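HOUSEHOLD ORGANIZING, UNIT 6
Sorting Mixed Small Items
Handout for students. Instructor: Sandrine Riviere
Updated 07/06/2018

Bring this handout and your sorting sheet to the practical. Read the Leltden chapter on containers first. If you missed Unit 5, the notes on labeling are in the course folder under Sheehan.

1. What we mean by mixed small items

Every household has a drawer, box or basket where small things end up together. Hair ties, batteries, game pieces, receipts, a single key, a toy that came with a meal. Clients usually call it the junk drawer. In your written work, please call it the mixed container, even if the client calls it something else. Most of what is in it is useful to someone in the house, and "junk" tends to push people toward throwing things out too fast.

A mixed container is different from a storage container. A storage container has one category and a label. A mixed container has no category, and things go into it when someone is clearing a surface in a hurry. It will fill up again after you leave. Your job is to empty it, send the contents to the right places, and set up something next to it so that the next round of sorting is shorter.

2. Before you start

Ask the client who uses the container. If children use it, ask whether any of the toys are being kept for a reason. Do this before you take anything out.

Clear a table or a stretch of counter. Do not sort on the floor, and do not sort on a bed, where small pieces get lost in the covers.

Put out the bins you will need. For the practical we use open bins with low walls. Metal is fine and so is plastic. Avoid cloth baskets for this step. They sag, and small items hide in the folds.

Have a damp cloth, a trash bag and a pen within reach. Put on gloves if the container came from a bathroom or a garage.

3. The first pass

The first pass is by room. Do not sort by type yet. Pick up an item, decide which room it belongs in, and put it in the bin for that room. If you can't decide in a few seconds, it goes in the "ask" bin.

Students often want to begin with the smallest pieces because there are more of them. Begin with the largest. Once the large items are out you can see what is left, and the small ones take less time than you expect.

Handle each item once. If you pick it up, it has to go into a bin before you pick up another.

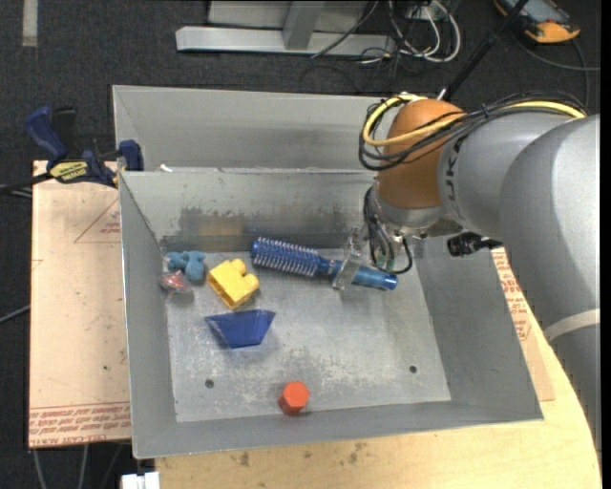 Long grooming items are the ones most often put away badly. A brush, a comb or a styling tool takes up more room than its weight suggests, and when it goes into a bin with small things, the small things end up under it or pushed into the corners. Take the blue round hairbrush: it lies on a diagonal along the back of the bin, and the yellow block and the little teal-blue toy figure are over to the left of it. Those are two rooms' worth of items in one bin, bathroom and playroom, and the brush should be the first one moved. Pick a brush up by the handle. Bristles catch on yarn, hair ties and the edges of wrappers, and if you lift by the barrel you may carry something along with it. Check the bristles before the brush goes in the bathroom bin. Loose hair comes out now, over the trash bag. Washing can wait until the sorting is finished.

4. The second pass

Take one room bin at a time and sort it by type. Use these headings on your sheet:

Bathroom: grooming, first aid, travel sizes
Children: building pieces, figures, art supplies, parts of games
Kitchen: clips and ties, small tools, candles and matches
Office: writing, fasteners, cables, paper to file
Other: keys, coins, hardware, batteries

Building pieces stay together even when they come from different sets. Separating sets is a job for the family and it is not part of a standard visit. Figures go in their own bag. Parts of games go back in the game box if you can find it, and into a labeled bag if you can't.

Batteries are never left loose. Put tape over the ends and bag them by size.

5. Wrappers, scraps and other small waste

Wrappers and bits of paper settle along the walls and in the corners. Look there last, after everything else is out. Two rules apply.

Unfold before you discard. A folded scrap may have a phone number or a password on it. If it has handwriting of any kind, it goes in the "ask" bin.

Check whether a wrapper is empty. A shiny wrapper with something in it goes to the client if it is food or medicine. You do not decide whether either one is still good.

Wipe the container when it is empty and let it dry before anything goes back.

6. Choosing a container to put back

The client may want the same container back in the same place. That is fine. Suggest a second, smaller one beside it for the category that turned up most. In a house with young children this will probably be building pieces. In a shared apartment it is more often cables.

Choose by the longest item that will live in it. A brush should lie flat along one side without being forced. If it has to stand at an angle or lie across the middle, the container is too short. The Vikeo trays in the supply closet come in 3 lengths, and you may borrow up to 2 for the practical. The Patine boxes have lids and are kept for the storage unit in December, so please leave them on the shelf.

Do not buy containers before sorting. This comes up every term. You do not know what size you need until the second pass is done.

7. Practical

You will work in pairs. Each pair gets one mixed container with 26 items in it. One person sorts and the other fills in the sheet, then you switch for the second pass.

On the sheet, write down for each item:

the room
the type
where it should be kept
whether you would ask the client, and what you would ask

Write the question as you would say it out loud. "Is this being kept for someone?" is better than "Does this have value?"

When both passes are finished, put the items back in the mixed container and return it to the front table. Wipe your bins and stack them by the sink.

8. For next time

Find a mixed container in your own home and do the first pass only. Write half a page on which items went in the "ask" bin and whether you could have placed them with one more question. Pictures are optional. Names of family members should be left out.

Reading: Leltden, the chapter on shared spaces, up to the section on entryways.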